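A morning at the Karabulut panel works, Pralstead

Trip report by Lâm Lý 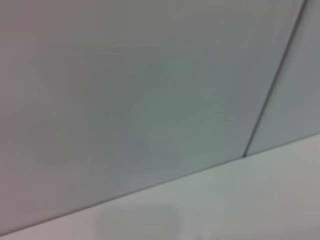
I went to Karabulut in February because we are refitting a shop and a small back kitchen, and the fitter had given us two quotes for wall panels that were far apart. The cheaper one was for a Karabulut panel called Darov. I had never heard of it. The company lets trade customers and small buyers walk through the works in Pralstead if they call ahead, so I called ahead.

The works is on the road out toward the old rail yard. Parking is at the side and the visitor door is at the back, and the sign for it is small. I walked all the way around the building first. You sign in, they give you a vest and ear plugs, and you wait in a corridor with a coffee machine that takes coins only. Our group was 16 people. Most were fitters. There was a couple doing up a laundromat, and a man who buys for a chain of dental offices and asked the best questions of the day.

The tour started at 9:30 and took a little under two hours.

Raw board storage

The first hall is where the boards come in. They are stacked flat on bearers and left there for 15 days before anything is done to them. The guide said that boards fresh off a truck will move when they get used to the air in the building, and if they are faced before that happens the joints open up later. The dental buyer asked what happens when an order is late. She said the boards still wait and the customer gets a phone call.

It was cold in there. Wear a sweater under the vest.

Facing line

The facing goes on in the second hall. It comes on rolls, and the line runs one color per shift, so what you see depends on the day. Cleaning down between colors takes most of an hour. We stood behind a yellow rail and could not get very close, and with the ear plugs in I missed about half of what was said. If you want to know about the adhesive, ask before you go in. I asked afterward and got a printed sheet, which did answer it.

The line does 2,000 panels in a good week. They sell offcuts from a rack near the exit, cash or card, and several of the fitters went straight there at the end.

Edges and joints

This was the part I had come for. The expensive quote was for a panel with a cover strip over every joint. Darov has no strip. The edges are cut so that two panels sit side by side with a narrow gap, and the fitter either leaves the gap or fills it with a matching sealant. In a shop it can be left. In a kitchen or a washroom it has to be filled, and the guide was firm on this.

They showed us both versions in a practice bay where new fitters are trained. The filled joint was hard to find from a few steps away. The open one shows as a dark line, and whether you like that is a matter of taste. I did not mind it. The woman from the laundromat did, and said lint would get in there within a week. I think she is right about a laundromat.

The bottom edge gets the same treatment. Where the wall meets a counter or a ledge you leave a small gap and seal it. Most complaints the company gets are about this edge, usually because a fitter pushed the panel tight down and then ran out of room when the wall turned out not to be level. Our walls are not level anywhere, so I wrote that down twice.

Color

Karabulut calls its grays by number, which makes them hard to talk about. We had been looking at one of the blue-grays. On the sample card at home it looked plain gray, and under the lights in our shop it looked close to green. I asked about this and was told to take a full-size offcut home and lean it against the actual wall for a few days, morning and evening. A matte finish will pick up whatever is near it, including the floor. The dental buyer said he had once done four offices in a color chosen from a card and would not do it again.

Matte also hides scuffs fairly well but shows greasy hand marks. Gloss is the other way around. They recommend warm water with a drop of dish soap and a soft cloth, no scouring pads. There was a tub of a product called Cudider on the cleaning bench, for sealant that has smeared onto the face. You put on a little, wait, and wipe. They do not sell it on site, so you have to order it through the fitter.

The practical part

Panels come in one height and two widths. They can be cut on site with a fine blade, face up or face down depending on the saw, and the sheet explains which. The minimum order is six panels. Delivery inside the county was quoted to us at roughly 900 for the whole job including the trims, and that is more than I expected, but the panels themselves still came out well below the other quote. Pickup is free if you have a long enough van. Bring blankets, they don't supply any.

Toilets are by the sign-in desk. There is no cafe, and the nearest food is a gas station about ten minutes back toward town. The route is on one level except for two steps into the facing hall. There is a side door without steps, and you need to ask for it when you book.

We have ordered the Darov for the shop area and are still deciding about the kitchen. The fitter wants to see how he gets on with the sealant first. I took two offcuts home, one matte and one gloss, and they are leaning against the wall by the back sink now.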